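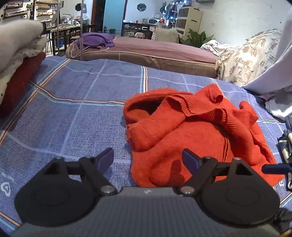
By Ashwin D'Souza | Opinion | October 3, 2022

The laundry at Mastdale has had gripper tools since June, and I keep hearing that folding is as good as solved. I folded there for three years, and I have my doubts.

A crumpled red-orange sweater with a ribbed cuff is a small problem for a person. You find the shoulders by feel and you're done. For two fingers it is a long argument with yarn.

What has changed is the job around the folding. Boros, the supplier, talks about freeing people up. The women I worked with now spend their shifts showing a machine what their hands know, at the same hourly rate, with a target of 190 pieces. Their skill goes into a file that Boros keeps — and they get a pay stub.

If the file is worth something, pay them for it. Management at Briradbridge was asked about this and sent back a brochure.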